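Category: Student Projects > Field Visits

Open Day at the Lozano Lab, Drarcombe

For my report I picked the open day at Lozano, up on the Drarcombe site, mostly because my class at Grerham had been arguing about laundry robots since January (long story!). I got there at 2 and the place was already packed.

The talk was 30 minutes and went pretty fast. Their project is called Lumby, and the goal is folding everyday clothes in regular homes, beds and clutter and all. People do the folding themselves with hand-held grippers, and the recordings go to the robot so it can learn from them. They have 2000 folds saved so far and 595 of those are sweaters, which surprised me – I figured it would all be towels!

Then we got to try the grippers on a table of old shirts. Wow, my hands were tired fast. You have to squeeze way earlier than you think, and knits bunch up if you drag them. I did one sleeve okay and totally lost the other one.

What I liked best was seeing the work on a real sweater, with the sleeves brought in across the shoulders and the blue finger pads right down by the knit. 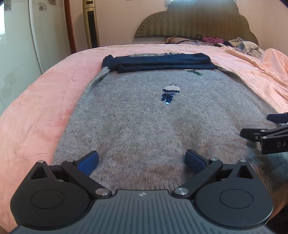 My own plan for next semester is to build a simple two-finger gripper out of scrap parts and test it on T-shirts first, then maybe something thicker if the shop lets me keep the bench.

Contact | © Grerham Student Projects | Back to top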